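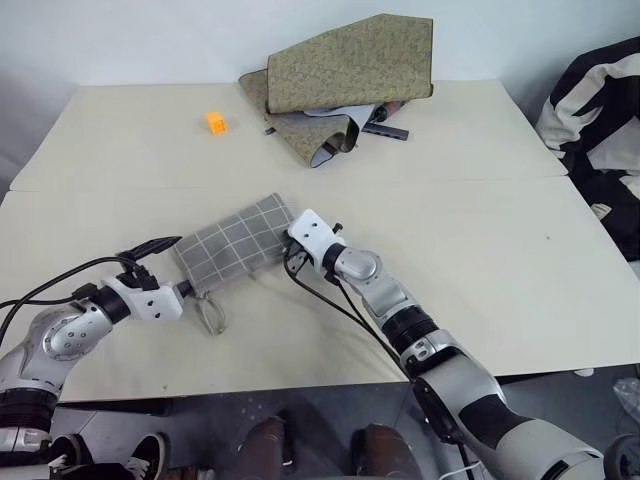
Gray checked fabric pouch held up over the cream table.

How do you get an old coffee smell out of a fabric pouch?
2 min read

Serpil Kurtuluş
November 19, 2020

Hi all! I have a bunch of fabric pouches I use for travel (chargers, tea bags, hair stuff, you name it) and one of them got a whole bag of ground coffee spilled in it on the way back from Kemham. I like coffee, but this has gone sour and kind of musty, and now my phone charger smells like a diner. I've washed it 3 times by hand with dish soap. It smells fine for a day and then the smell creeps back once the zipper's been closed overnight. The tag is long gone, so I have no idea if it can go in the machine. Would vinegar wreck the color? I'd rather not toss it, my sister bought it for me and she WILL ask.

Beril Şimşekoğlu
Ugh, been there, except mine was fish oil capsules. Dish soap is good on grease but I think you're leaving some of it behind in the lining, and then the lining never gets a proper chance to dry. Turn the whole thing inside out and go along the seams with an old toothbrush, there's always grounds packed in the corners. Then soak it in cool water with a good splash of white vinegar for 43 minutes (okay, I went to hang up laundry and forgot it, half an hour is plenty). Rinse until the water's clear, roll it up in a towel and press, and leave it inside out with the zipper wide open for a couple of days. Dab some vinegar on an inside seam first if you're worried about the color. Mine came out fine, but mine was navy.

If there's still a whiff after that, fill it with baking soda, close it in a big jar for 4 nights and vacuum it out. Wash the charger cord too! Just a barely damp cloth, unplugged obviously.

Darius Lūse
freezer

Szu-yu Hsieh
The freezer didn't do a thing for my lunch bag, the smell came right back when it warmed up. I'd go with what Beril said, and I'd skip the machine without a tag, mostly on account of the zipper. I lost a nice one that way, the lining shrank and the outside didn't, so it puckered all over. Also please don't spray perfume in it. I did that once and had coffee AND roses until spring.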